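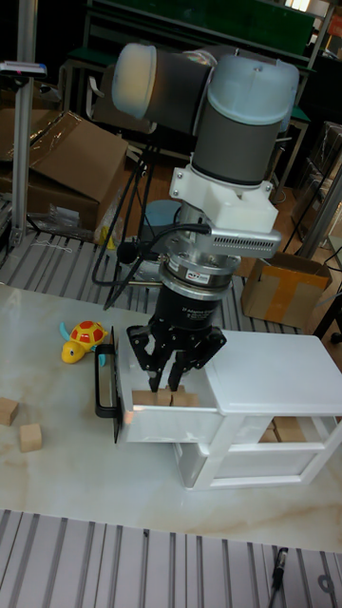 위 칸 서랍에 손가락을 넣은 그리퍼. 안에 나무 블록이 한 줄로 놓여 있다.

로봇 팔에 서랍 정리 가르치기: 작업대 요령

Nillari 작업실, 2018년 1월 22일

손으로 끌어서 가르치든 원격 조종으로 가르치든 준비는 비슷하다. 우리 작업대에서 쓰는 방법을 적어 둔다.

수납장 고정
가벼운 수납장은 서랍을 당길 때 통째로 끌려온다. 바닥에 미끄럼 방지 패드를 붙이고, 놓을 자리는 마스킹 테이프로 표시한다. 매번 같은 자리에서 시작해야 나중에 기록을 비교하기 쉽다.

손잡이
손가락이 굵은 그리퍼에는 ㄷ자 손잡이가 편하다. 납작한 손잡이는 원격으로 잡기 어렵다. 나사가 풀리지 않았는지 시작 전에 한 번 흔들어 본다.

서랍 안으로 들어갈 때
손가락을 먼저 벌리고 수직으로 내린다. 비스듬히 들어가면 서랍 벽에 걸린다. 블록 바로 위에서 잠깐 멈췄다가 잡는다. 망설인 동작이 섞인 시연은 지우고 다시 한다.

손으로 끌 때
손목 위쪽을 두 손으로 잡고 천천히 움직인다. 손가락 부분을 잡고 끌면 안 된다. 케이블이 팔에 감기지 않게 여유를 두고, 비상 정지 버튼은 손 닿는 곳에 둔다.

원격으로 할 때
조종하는 사람은 한 번에 13회까지만 하고 교대한다. 그 뒤로는 동작이 거칠어진다. Karaki 씨는 속도를 절반으로 낮추고 시작하라고 권한다.

기록
파일 이름에 작업 이름과 조종한 사람을 넣는다. 지금까지 모은 시연은 495회이고, 그중 478회를 남겼다. 버린 것은 거의가 서랍을 덜 연 경우였다.

블록에 묻은 먼지는 마른 천으로 닦는다. 물티슈를 쓰면 나무가 부푼다.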